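Surface Materials for Interiors, Unit 4: Brown Marbles and Their Use as Tabletops
Notes by Fulvio Ruggiero

4.1 Terms

Vein: a line of contrasting mineral that fills an old fracture in the stone. Ground: the dominant color between the veins. In the trade, "marble" covers true marble (recrystallized limestone) and also dense limestones that take a polish. Many dark browns belong to the second group. Both are mainly calcite, with a Mohs hardness of 3, and both are etched by weak acids such as vinegar and lemon juice.

4.2 Vein patterns

Linear veining runs in one main direction and shows the orientation of the saw cut. Branching veining follows a fracture network and has no dominant direction. Branching patterns are easier to lay out on a tabletop, but joints are harder to hide, as a branch that stops at a seam draws the eye. Record pattern, vein width and vein color separately. 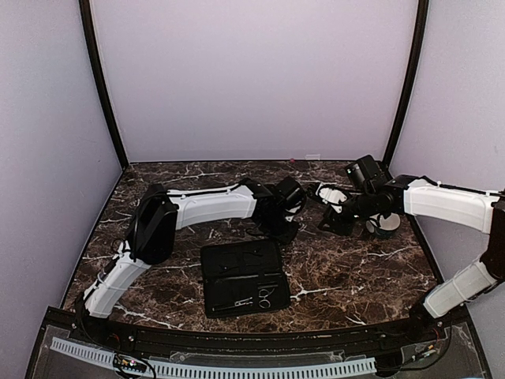 Fig. 4.1. Glossy dark brown top with thin white and cream veins, irregular branching type. Wall color: pale lavender.

Note the contrast between ground and wall in Fig. 4.1. A dark ground beside a pale, plain wall makes the rear edge of the top easy to read. With a patterned wall the veins compete with the background, and a narrower vein is preferred.

4.3 Finish

A gloss finish deepens the ground color and raises vein contrast. It also shows etch marks sooner than a honed finish does. Light sources should be placed before the finish is chosen. Judge samples flat, at table height, from both a standing and a seated position.

4.4 Weight

Mass = area x thickness x density. For a density of 2,582 kg per cubic meter, a top of 1 square meter at 12 mm thickness has a mass of 31 kg (rounded). Repeat the calculation for 20 mm and 30 mm and keep the results for Unit 5.

4.5 Exercise

Compare the Hestham and Varden samples in the materials room. For each, give ground color, vein color, pattern type and finish. Sketch one seam layout per sample. Reading: Fabbri binder, section on calcite stones.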